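作業ノート 2月 器と水切りかごの件

10時過ぎ
朝いちばんで器を全部洗い直した。きのうの夕方に洗ってあったはずなのだが、棚から出したら茶渋の輪が残っているのが混じっていた。洗った人間の名前は書かない。字が同じなので書かなくてもわかると思う。

Irkenの器セットは、セットと呼ぶのをそろそろやめたい。届いたときは同じ柄が揃っていた。割れるたびに誰かが家から持ってきたり、Majimbunの閉店品の箱から拾ってきたりして、今では親戚の集まりみたいになっている。青いジグザグのもの、緑と白の柄のもの、茶色の点々、細い茶の縞が入った桃色がかったもの、あとは無地がいくつか。縁の厚みも高台の太さもばらばら。片付けの手順を考えるにはこのほうが良いのだとMargusは言う。揃った器で手順を作ると、揃っていない台所に持っていった瞬間に役に立たなくなるらしい。それは正しい。正しいが、毎回しまう側の身にもなってほしい。

かごは黒いワイヤーのもの。前のステンレス色のは脚のキャップが片方なくなって、置くたびに台の上でかたかた鳴ったので倉庫行きにした。捨てたのかと聞かれたが捨てていない。倉庫のいちばん奥に置いただけで、実質は同じことである。

11時半
立て方を決めた。これまでは入る順に適当に差していたので、あとから来た大きい器の行き場がなくなり、結局ふきんの上に伏せることになっていた。以下、今日からの決まり。

・奥から埋める。奥は高くなっているので背の高いものに使う。
・器は横向きに立てる。重ねて差さない。
・内側の向きは列の中で揃える。右利きの人は無意識に逆を向けるので注意(Sauliusのことです)。
・小さいものを先に入れない。先に入れると気持ちはいいが、あとで必ず出すことになる。
・箸と匙はかごに入れない。別のコップに立てる。

かごの向きは、台の辺と平行にするか斜めにするかで昼前に少し揉めた。私は平行派である。見た目が落ち着くし、ふきんも敷きやすい。Sauliusは斜め派で、手前の器にも奥の器にも同じように手が届くという。試したところ、悔しいが斜めのほうが取り出しのときに隣の縁にぶつけにくい。手首をひねらずに済むせいだろうか。理由はよくわからないので、わからないと書いておく。

13時
昼食後、白い台を拭いてから立て直し。今度は午前の決まりどおりの順で入れた。橙色と白の無地が奥、淡い青緑が真ん中あたり。クリーム色は、手前が空いていたのでそこに落ち着いた。手前は取りやすいので一番使う器を置くべきなのだが、一番使う器が何かという話を始めると夕方までかかるため今日はしない。 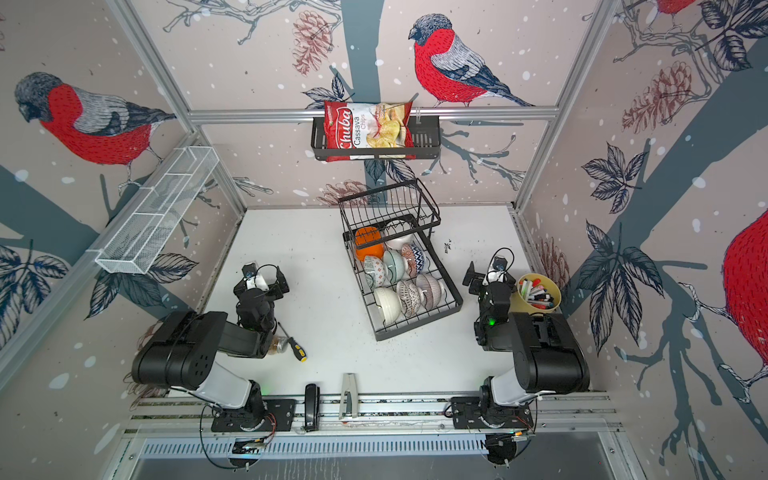
Gintarė Pajuからは、器の色で並べる案はどうかと言われた。使う人は形よりも先に色で探すので、濃い柄を片側に寄せておけば、しまうときも出すときも迷わないはずだという。さらに、無地ばかり並ぶと奥行きがわからなくなるから、無地と柄は交互にしたほうがいいとも言う。柄を寄せる案と交互にする案が同じ口から続けて出てきたことについては、本人も途中で気づいたようで、来週までに考えるとのことだった。

色の案は悪くないと思う。ただ、洗い終わった順というのは人の都合で決まるので、色で置き場を決めると、最後の一つが来るまで真ん中が歯抜けのままになる。歯抜けのところには必ず誰かがコップを突っ込む。コップを突っ込む人の名前も書かない。

14時半
寸法のメモ。巻尺が見つからず、Jotanceの金尺を借りて測った。返却済み。

・茶の点々の碗、口の直径11センチ。
・同じ碗の、かごに立てたときに隣と欲しいすき間、指一本ぶん。指の太さは人による。
・かごのワイヤーの間隔、3センチ。高台が太い器はここで止まらず、少し寝る。

寝る器は要注意。横から見るとちゃんと立っているようで、隣を抜くとゆっくり倒れてくる。午後だけで何度も冷や汗をかいた。対策として、抜くのは手前から、入れるのは奥から、と紙に書いて壁に貼ろうとしたら、壁紙がもったいないからやめてくれとGintarė Tamošiūnaitėに止められた。

壁紙のことも書いておく。枝に鳥がとまっている柄で、鳥はウソだそうだ。松ぼっくりと雪の白い点も入っている。選んだときは台所らしい落ち着いた柄を、という話だったのに、決まってみたら冬の林だった。色は温かいのに季節は寒い。器を洗っていてふと目を上げると鳥と目が合う。私は最初の三日ほど「嘘の鳥の壁紙」とノートに書いていて、後からこれを読んだJaanusに、偽物の壁紙なのかと真顔で聞かれた。本物の壁紙である。夏になったらどうするのかは誰も考えていない。紙は結局、流しの脇の戸棚の内側に貼った。戸を開けないと読めない。

16時
パン屑の件。拭いた台にまた細かい屑が落ちている。昼のあとに拭いたのは私なので、拭き残しだという説には反対しておく。黒っぽいので、ライ麦パンか、焦げか、もっと嫌なものかは判断を保留する。Cikosportの景品の小さいほうきを出したが、毛が硬くて屑が遠くへ行くだけだった。濡らした紙で押さえるのが一番早い。ほうきは倉庫へ。倉庫がだんだん立派になってきた。

台の上で物を食べないこと、という決まりはもうある。入口の札の、上から二番目に書いてある。一番目は「手を洗うこと」で、こちらは守られているように思う。

17時過ぎ
しまう場所の話。かごから戸棚へ移すとき、重ねる順番がまた問題になる。口の広いものを下、という当たり前のことをしたいのだが、ジグザグのと緑の柄のとは口の広さがほとんど変わらず、重ねるとはまって抜けなくなる。前に一度はまって、Margusがぬるま湯につけて外した。外れるまでの間ずっと、これは設計の問題だと言っていた。間に紙を一枚はさむことにする。紙は流しの下の左の引き出し。右の引き出しは輪ゴムしか入っていないので開けなくてよい。

棚の段の割り振り(仮)
上の段:無地
中の段:柄もの、紙をはさむ
下の段:大きいもの、欠けたもの
欠けたものは使わないのなら出すべきだが、植木鉢の受けにしたいという希望が出ている。植木鉢はまだない。

次にやること
・斜め置きの角度を決める。台にテープで印をつけたい。剥がしたとき跡が残らないテープを探す。
・寝る器のために、ワイヤーに何か巻くか。巻くと洗いにくくなる気もする。
・色の並べ方、Gintarė Pajuの返事待ち。
・スポンジを新しくする。今のは角が丸くなって、もはや石鹸に見える。
・ふきん、干す場所がない。椅子の背はやめること。座った人の背中が濡れた(私)。

器は片付け前にもう一度見て、茶渋の輪が残っていないことを確認した。確認者、私。あした残っていたら、その時はその時でまた書く。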